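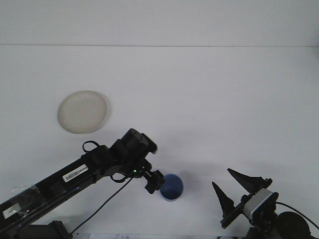
Cream plate, little blue cup.

Blog > Making things > Classes

Last updated: 17th June
3 minute read

I have been promising myself a bookbinding class for years, and in May I finally went along to one at the Ibarra, which is the arts centre up the hill with the dreadful parking. It was an afternoon of Japanese stab binding, where you sew straight through the side of the pages and the stitches make a pattern down the cover (so pretty, and so much kinder to beginners than I'd feared!).

We had 100 sheets of paper each, which sounds a lot until you start folding and spoiling them. My first holes wandered all over the place – I had pushed the awl in at a slant – but the second lot came out nice and straight and I was very pleased with myself.

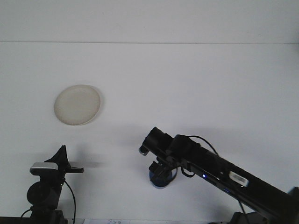
The round plate again, on the white table.

The thread was waxed linen from Plultach, in a mossy green I'd never have picked at home and now want for everything. If you fancy having a go, the same class runs again in the autumn, and you can put your name down at the Ibarra desk. Bring an apron and your reading glasses.

I've made two more notebooks since, one for recipes and one for the garden, and I'm halfway through a third with a tortoiseshell pattern that I keep having to unpick.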